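Warenkunde und Lagerung in der Kleinküche
Skript zu Einheit 2: Konserven, Trockenware, angebrochene Gebinde
Dozent: Dionysis Kyriakidis

Vorbemerkung

Dieses Skript begleitet den Unterricht, es ersetzt ihn nicht. Die Kapitel aus Einheit 1 (Kühlkette, Wareneingang, Temperaturprotokoll) werden vorausgesetzt. Wer dort gefehlt hat, soll bitte zuerst die Unterlagen von einer Kollegin oder einem Kollegen abschreiben, und danach mit diesem Blatt beginnen. Deutsch ist nicht meine erste Sprache. Wenn ein Satz unklar ist, fragen Sie mich bitte in der Stunde.

1. Begriffe

Konserve: Lebensmittel, das in einem luftdicht verschlossenen Behälter durch Hitze haltbar gemacht wurde. Eine Vollkonserve kann bei Raumtemperatur gelagert werden.

Halbkonserve (auch Präserve): nur pasteurisiert, gesalzen oder gesäuert. Sie muss gekühlt werden. Viele Anfänger verwechseln das bei Fischprodukten, weil die Dose von aussen gleich aussieht. Lesen Sie immer den Lagerhinweis auf dem Etikett.

Trockenware: Mehl, Reis, Hülsenfrüchte, Teigwaren, Zucker, Salz, Gewürze, Tee, Kaffee. Der Feind der Trockenware ist die Feuchtigkeit, danach kommen Schädlinge und Fremdgeruch.

Gebinde: die Einheit, in welcher die Ware geliefert wird. Eine Dose ist ein Gebinde, ein Karton mit Dosen ist ein Umgebinde.

Mindesthaltbarkeitsdatum (MHD): bis zu diesem Datum behält das ungeöffnete Produkt bei richtiger Lagerung seine Eigenschaften. Nach dem Datum ist die Ware nicht automatisch verdorben, sie muss aber geprüft werden.

Verbrauchsdatum: gilt für leicht verderbliche Ware, zum Beispiel Hackfleisch. Nach diesem Datum wird die Ware entsorgt, ohne Prüfung und ohne Diskussion.

2. Der Lagerraum

Ein guter Trockenlagerraum ist kühl, dunkel und belüftet. In der Praxis haben wir meistens einen Raum, der für etwas anderes gebaut wurde. Im Betrieb Vistemitz, den wir in der Übung als Beispiel nehmen, liegt das Lager direkt neben der Spülküche. Die Wand wird dort warm, und im Sommer ist die Luft feucht. Die Regale stehen deshalb mit Abstand zur Wand, und Mehl und Zucker sind auf der anderen Seite.

Regeln für das Regal:

Keine Ware steht auf dem Boden.
Schwere Dosen unten, leichte Packungen oben.
Reinigungsmittel haben im selben Raum nichts zu suchen.
Glas kommt nicht über Kopfhöhe.
Das Etikett zeigt nach vorne, das Datum soll ohne Drehen lesbar sein, wenn der Hersteller es zulässt.

Für die Rotation gilt das Prinzip «zuerst abgelaufen, zuerst hinaus» (FEFO). Das ältere Prinzip «zuerst hinein, zuerst hinaus» (FIFO) führt oft zum gleichen Ergebnis, aber nicht immer. Es kommt vor, dass eine spätere Lieferung ein früheres Datum trägt. Dann steht die spätere Lieferung vorne.

3. Inventar und Warenwert

Der Lagerbestand ist gebundenes Geld. Im Beispiel Vistemitz ergibt die Aufnahme im Januar einen Warenwert von 3'130 Franken im Trockenlager. Davon entfallen 868 Franken auf Konserven. Der Anteil wird so berechnet:

868 geteilt durch 3'130, mal 100 = 27,7 Prozent (gerundet)

Dieser Wert allein sagt noch wenig. Man muss ihn mit dem Verbrauch vergleichen. Wenn eine Küche im Monat nur einen kleinen Teil der Konserven verwendet, ist zu viel bestellt worden. Häufig geschieht das bei Aktionen des Lieferanten: der Preis pro Dose ist tief, aber die Ware steht bis zum nächsten Winter im Regal.

Bei der Aufnahme arbeitet man zu zweit. Eine Person zählt und spricht laut, die andere schreibt. Angebrochene Gebinde werden geschätzt und auf der Liste mit einem «a» bezeichnet. Im Beispiel hat die Liste 106 Positionen. Jede Position bekommt eine Zeile, auch wenn der Bestand null ist.

4. Beurteilung von Dosen

4.1 Äussere Prüfung

Vor dem Öffnen wird jede Dose angeschaut und in die Hand genommen. Folgende Zeichen sind wichtig:

Bombage: Deckel oder Boden wölbt sich nach aussen. Die Ursache kann Gasbildung durch Bakterien sein. Die Dose wird nicht geöffnet und nicht probiert, sondern beiseite gestellt und gemeldet.

Delle an der Naht oder am Falz: die Dichtheit ist nicht mehr sicher. Dose aussortieren.

Flache Delle in der Wand: meistens harmlos, wenn der Falz nicht betroffen ist. Solche Dosen werden zuerst verbraucht.

Rost: Flugrost, den man abwischen kann, ist kein Mangel am Inhalt. Tiefer Rost ist ein Grund zum Aussortieren.

Klebrige oder feuchte Stelle: Verdacht auf eine undichte Dose, auch bei den Nachbardosen nachsehen.

4.2 Arbeitsplatz beim Prüfen

Geprüft wird bei gutem Licht auf einer sauberen Fläche. Die Dose steht aufrecht, damit man Deckel, Rand und Etikett nacheinander kontrollieren kann. Holz ist für geschlossene Dosen in Ordnung. Zum Öffnen nehmen wir eine Unterlage, die man heiss waschen kann.
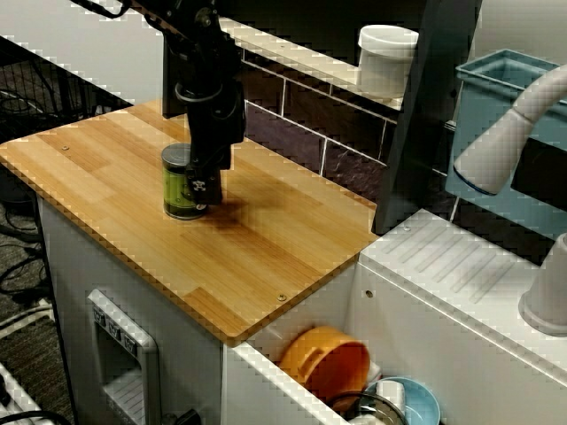 4.3 Nach dem Öffnen

Der Deckel wird vor dem Öffnen abgewischt. Auf ihm liegt Staub vom Transport, und mit dem Dosenöffner kommt dieser Staub in das Lebensmittel. Der Öffner selbst wird nach jedem Gebrauch gewaschen. In meiner Zeit als Koch in Voltinham habe ich Öffner gesehen, bei denen man das Rädchen nicht mehr erkennen konnte.

Geruch, Farbe und Konsistenz werden kontrolliert. Reste bleiben nicht in der offenen Dose. Man füllt sie in einen verschliessbaren Behälter aus Kunststoff, Glas oder Edelstahl um und beschriftet diesen mit Inhalt, Datum und Kürzel. Besonders bei sauren Produkten wie Tomaten oder Ananas ist das Umfüllen wichtig, denn die Säure kann Metall aus der Dose lösen.

Trockene Ware in Dosen, zum Beispiel Tee oder Kakao, darf in der Dose bleiben, sofern der Deckel dicht schliesst. Der Löffel muss trocken sein.

5. Aufgaben bis zur nächsten Einheit

a) Zeichnen Sie den Lagerraum in Ihrem Betrieb und tragen Sie die Wärmequellen ein.

b) Suchen Sie im eigenen Lager zwei Produkte, bei denen FIFO und FEFO eine andere Reihenfolge ergeben. Wenn Sie keine finden, erfinden Sie einen Fall und begründen Sie ihn schriftlich.

c) Erklären Sie einer Person, die neu in der Küche ist, den Unterschied zwischen MHD und Verbrauchsdatum. Höchstens fünf Sätze.

d) Berechnen Sie den Anteil der Konserven am Warenwert für Ihren Betrieb. Wer keine Zahlen bekommt, rechnet mit dem Blatt «Preldale», das im Ordner liegt.

Abgabe auf Papier oder als Datei, bitte mit Namen auf jeder Seite. Der Dosenöffner wird in der nächsten Einheit zerlegt und gereinigt, bringen Sie dafür eine Schürze mit.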